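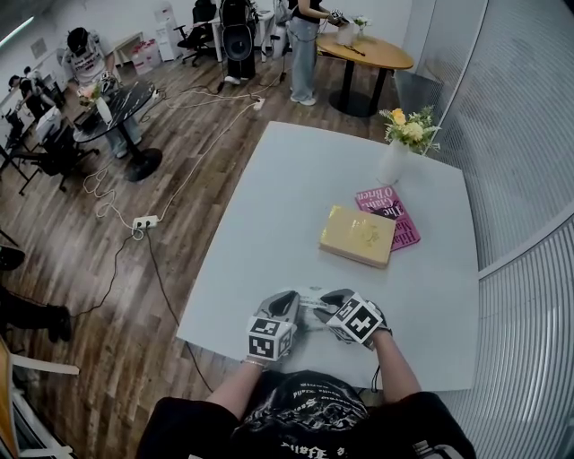
Finonville to Host Two-Day Meeting on Reading Old Weather Records

FINONVILLE, 23 March 2021 – I've been wanting to write this one for months, so forgive me if I run on a bit. Registration is now open for the Viltasari Meeting on Historical Weather Records, and we have 200 places. Last time we filled up fast, and I spent a whole week writing apologetic emails to people who missed out, so please don't make me do that again!

The subject this year is rainfall and temperature readings from before the days of automatic stations, and how far we can lean on them when we talk about a changing climate. I know that sounds dry (sorry). But spend one afternoon with a farm diary from a wet decade and you'll be hooked like the rest of us. Somebody went out every morning and read a gauge. Then somebody else moved the gauge closer to a barn, or swapped the glass, or started reading it after lunch, and the numbers shifted. Was that the weather or was it the barn? People in our field can argue over that for hours, and we're giving them two full days to do it.

The first day is all talks. We had 387 proposals come in, far more than I ever expected, and we've picked 15. They cover river ice dates, ship logbooks, the trouble with early thermometer shelters, and a really lovely study of frost notes kept by orchard growers in the Gil valley. I read that one twice. Each speaker gets half an hour, and we've left long gaps in between, which is where the good conversations happen anyway.

The second day is hands-on. We'll run 8 workshops, and you can sign up for two of them. One looks at how to spot a break in a long series when no one wrote down what changed. Another is a beginner session on old handwriting, and I'll be sitting in the front row for it – my sevens and ones are a disaster. There's also a session on the Fallisow rainfall books, which have been copied page by page over the last few years and will be open to everyone at the meeting. If you've only seen the summary tables, the margins are the best part. Hail, flooded lanes, a gauge knocked over by a goat!

You don't need a degree to come. We get climate researchers, statisticians, teachers, local history people, and plenty of folks who just keep a gauge in the backyard. If you have a family weather diary in a drawer somewhere, bring it along. There will be tables set aside for looking at private records, and you can decide on the spot whether you'd like yours copied.

The talks will also be streamed for anyone who can't travel or would prefer to stay home this year. The workshops won't be, I'm afraid, but the handouts will go up on the Viltasari website afterward. Coffee and lunch are included on both days. Dinner isn't, though Finonville has some very decent places within walking distance of the hall.

To register, use the form on the Viltasari website and list your workshop choices in order. Reporters who'd like to sit in or talk with a speaker should write to the Viltasari press desk. That's me, and I answer everything, usually before my second cup of coffee.

About Viltasari

Viltasari is a nonprofit group based in Finonville that collects, copies and shares historical weather records.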